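Start Werkstattlog Netzwerk Musik Archiv Kontakt

Abgelegt unter: Datensicherung / Akel / gelöst (mehr oder weniger)

Lesezeit: 5 Minuten

Akel-Abgleich auf die Sallis bricht ab, immer beim Ordner Villaseñor

Stand 19. März 2020, Ticket von mir an mich selbst und parallel als Meldung ans Akel-Forum. Ich schreibe einfach mit, was ich gemacht habe, auch die dummen Sachen.

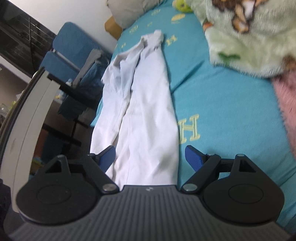

Was los ist

Seit dem Umzug auf das neue Netzwerklaufwerk läuft mein nächtlicher Abgleich nicht mehr durch. Akel startet brav, rechnet eine Weile, kopiert los und steht dann mit einem roten Balken da: "Ziel weicht ab, Vorgang angehalten". Wenn ich auf Fortsetzen klicke, läuft er ein Stück weiter und hält wieder an. Am Ende fehlen auf dem Laufwerk 129 Dateien, und die liegen alle im selben Ordner, nämlich Villaseñor. Da drin sind meine Aufnahmen und Notizen vom letzten Urlaub, also Kirchenglocken, Marktlärm, eine sehr lange Prozession mit Blaskapelle und die ganzen Zettel, die ich dazu eingescannt habe. Genau der Ordner, den ich auf keinen Fall verlieren will, war ja klar.

Womit ich arbeite

Rechner: ein alter Mac im Arbeitszimmer, seit Ewigkeiten kein neues System mehr drauf.
Laufwerk: Nidcombe mit zwei Platten, im Netz heißt das Ding bei mir Sallis (fragt nicht, die Namen habe ich irgendwann alle aus einem Roman genommen).
Programm: Akel, Abgleich in eine Richtung, also Mac nach Sallis. Löschen am Ziel ist ausgeschaltet, darauf komme ich noch.
Datenmenge: einige 50 GB im Urlaubsordner, auf der Sallis sind noch 200 GB frei.

Versuch 1: Platz und Rechte

Erster Gedanke natürlich: voll. Ist sie aber nicht, siehe oben. Dann Rechte. Ich habe auf der Sallis alles unter "Privat" noch mal auf meinen Benutzer gesetzt, mit dem Haken bei "Auf Unterordner anwenden", das hat gefühlt ewig gedauert, und danach Akel neu gestartet. Gleicher Fehler, gleiche Stelle. Immerhin konnte ich jetzt ausschließen, dass es an den Rechten liegt, denn eine Testdatei ließ sich in den Nachbarordner problemlos kopieren und auch wieder löschen.

Versuch 2: Kabel, Switch, das übliche Gestöpsel

Ich weiß, wenn es immer am gleichen Ordner hängt, ist es nicht das Kabel. Habe ich trotzdem getauscht. Ich bin unter den Schreibtisch gekrochen, habe mir den Kopf gestoßen und ein anderes Netzwerkkabel eingesteckt. Die Verbindung war vorher auf 100 Mbit ausgehandelt und ist jetzt auf Gigabit, also hat sich das Kriechen gelohnt! Nur eben nicht für dieses Problem. Roter Balken.

Versuch 3: Ordner von Hand kopieren

Jetzt wurde es interessant. Ich habe Akel zugelassen und den Ordner Villaseñor im Finder direkt auf die Sallis gezogen. Ging durch, keine Meldung. Dann habe ich mich über die Weboberfläche der Nidcombe angemeldet, um nachzuschauen, und da standen zwei Ordner mit demselben Namen untereinander. Villaseñor und Villaseñor. Kein Leerzeichen hinten dran, kein großes I statt kleinem l, ich habe wirklich lange draufgestarrt. Im einen waren die Sachen vom Finder, im anderen ein halber Satz von früher.

Zwei gleichnamige Ordner an derselben Stelle dürfte es ja gar nicht geben. Also sind sie auch nicht gleich, und da hat es bei mir endlich geklickt.

Die Ursache

Das ñ. Man kann diesen Buchstaben auf zwei Arten speichern: als ein fertiges Zeichen oder als n mit einer Tilde, die hinterher draufgesetzt wird. Auf dem Bildschirm sieht beides gleich aus, für den Rechner sind es verschiedene Namen. Mein alter Mac zerlegt solche Zeichen beim Speichern gern in die zweite Form. Die Sallis nimmt, was kommt, und merkt sich genau das. Und den ersten Ordner hatte ich damals vom Laptop aus angelegt, der schreibt das ñ am Stück. Akel sucht also am Ziel nach der einen Schreibweise, bekommt die andere gemeldet und hält vorsichtshalber an.

Warum es mit dem früheren Laufwerk nie aufgefallen ist? Das hing per USB direkt am Mac, und da hat das Dateisystem die beiden Formen als denselben Namen behandelt. Wer Umlaute in Ordnernamen hat, kann übrigens genauso reinlaufen. Ich hatte wohl nur Glück, weil ich aus Gewohnheit überall ae und oe schreibe - ein Überbleibsel aus alten Zeiten, für das ich oft genug ausgelacht worden bin.

Was ich gemacht habe

1. Nächtlichen Abgleich in Akel angehalten.
2. Beide Ordner auf der Sallis über die Weboberfläche umbenannt, in "glocken_a" und "glocken_b". Im Finder wollte ich das nicht machen, der zeigte mir sowieso nur einen davon an.
3. Inhalt verglichen. Alles in b war auch in a, dazu in a eben noch der Rest. Zur Sicherheit habe ich b trotzdem auf eine USB-Platte gezogen, bevor ich ihn gelöscht habe.
4. Auf dem Mac den Ordner in "Villasenor" umbenannt, ohne Tilde. Tut mir in der Seele weh, aber gut.
5. glocken_a auf der Sallis ebenfalls in "Villasenor" umbenannt.
6. In Akel die Datenbank für dieses Paar neu aufbauen lassen (Menü Paar, dann "Vergleich zurücksetzen"). Ohne den Schritt kam der rote Balken sofort wieder, weil er noch die alten Namen im Gedächtnis hatte.
7. Probelauf ohne Kopieren, Liste durchgesehen, dann richtig laufen lassen.

Danach grün! Der zweite Lauf in der Nacht ging auch durch, mit null Änderungen.

Noch zum Thema Löschen

Bitte, bitte schaltet "Am Ziel löschen" aus, bevor ihr an so etwas herumschraubt. Hätte ich das angehabt, dann hätte Akel vermutlich beim ersten Lauf nach dem Umzug den einen Ordner als überflüssig weggeräumt und den anderen nicht fertig bekommen. Ich stelle es erst im April wieder an, wenn das eine Weile sauber gelaufen ist.

Noch offen

Einzelne Dateien innerhalb des Ordners haben auch ein ñ oder einen Akzent im Namen. Die laufen jetzt durch, aber nur, weil Mac und Sallis zufällig dieselbe Form haben. Ich möchte sie noch umbenennen und suche ein kleines Skript, das die Namen erst anzeigt und nicht gleich loslegt.

Im Akel-Forum habe ich gefragt, ob man die beiden Schreibweisen beim Vergleich gleich behandeln lassen kann. In den Einstellungen habe ich nur "Groß- und Kleinschreibung ignorieren" gefunden, das hilft hier nicht. Falls eine Antwort kommt, trage ich sie nach.

Ticketstatus: gelöst, mit Rest. Und die USB-Platte mit glocken_b bleibt bis dahin in der Schublade.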